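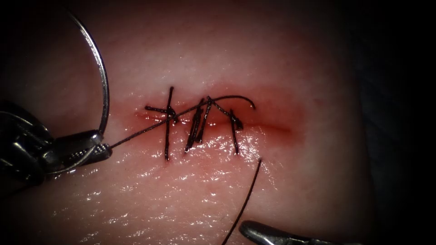 4.2 Comparison of jaw inserts

Grip security was evaluated for two jaw inserts on the left arm, with the right arm, controller and camera held constant. Insert A is the serrated needle driver supplied with the Mindar wrist. Insert B is a smooth carbide-faced version machined to the same outer profile by Rocha. Both were driven through the Brondgate controller at a fixed update rate, with the closing torque set before each block of trials. In Figure 3 the serrated insert holds a curved needle by its jaw tips, with the working thread running diagonally over the stitches already placed and the right portion of the incision still open. Crossings of this type matter for the comparison. When the thread lies over earlier stitches, tension on it can load the needle sideways in the jaws, and a small rotation at the grip becomes a large error at the needle point.

Figure 3. Interrupted suturing on a synthetic tissue pad, insert A. Four stitches cross the incision; the tip of the second instrument is at lower right.

Each insert was used for 210 needle passes, divided among 12 pads. Operators alternated inserts between pads. A pass was scored as a slip if the needle rotated in the jaws by more than the threshold set in Section 3.4, or if the operator released and regrasped before the point emerged. Scoring was done from the fixed camera by Inês Moreira and repeated by Rosário Vieira without access to the first set of scores. Disagreements were resolved by viewing the recording at reduced speed.

Insert A produced 12 slips and insert B produced 35. Most slips with insert B occurred during the second half of the drive, when the needle was being turned through the far wound edge. Slips with insert A were spread more evenly over the pass. Raising the closing torque reduced slips for insert B but left visible flats on the needle body, and the higher setting was dropped after the first two pads.

The serrated insert had a cost in thread handling. Operators reported that suture caught in the teeth during knot tying, and the median time per knot was longer than with the smooth insert. We did not measure thread damage directly. Pads were wetted before each block, so the results should not be applied to dry pads, where friction at both the jaw and the tissue will differ.

Print this article | E-mail this article

We use cookies to improve your visit. By continuing to browse you accept our cookie policy.

© Skokbridge Technical Papers. Contact the editors | Back to top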